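Weko bench notes: cable runs and work surfaces for a small arm

Last revised 17/09/2024

These notes cover the shared arm in the back bay. Most of the downtime logged since May came from cables and bench tops, so both are dealt with here before any code.

Slack. Move the arm by hand, power off, to the furthest pose your program will reach. Cut the loom to that length plus 14 mm at each joint. Too little slack pulls the connector; too much catches the elbow on the return stroke. Check both extremes of the wrist before fastening anything.

Fastening. Hook-and-loop straps are preferred over zip ties at the wrist. A zip tie has to be cut each time the gripper comes off, and Reinaldo Tavares has already nicked one signal wire that way. Trim strap tails flush.

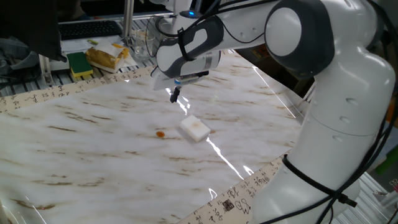
Glossy bench coverings are easy to wipe down but cause trouble for any camera used to locate parts. Overhead light comes back as bright streaks, and a threshold set in the morning will fail by mid-afternoon. The marble-print sheet does this, with one long white reflection running diagonally across the middle, and its brownish-grey veins add false edges. A small white block on a white ground gives very little contrast - use a darker part for calibration, or lay matte card under the pick area. Fix the card at all four corners and re-zero the height afterwards.

Grit. Wipe the sheet before each run with a damp cloth, then a dry one. For scuffs on test blocks, 400 grit paper first and 1000 to finish.

Speed. Keep first runs at 6 per cent with a hand on the stop. Yamuna Subramaniam holds the login for the Idel controller and can raise the limit once the path has been checked.

Spare straps are in the drawer marked Pinto. Write down what you take.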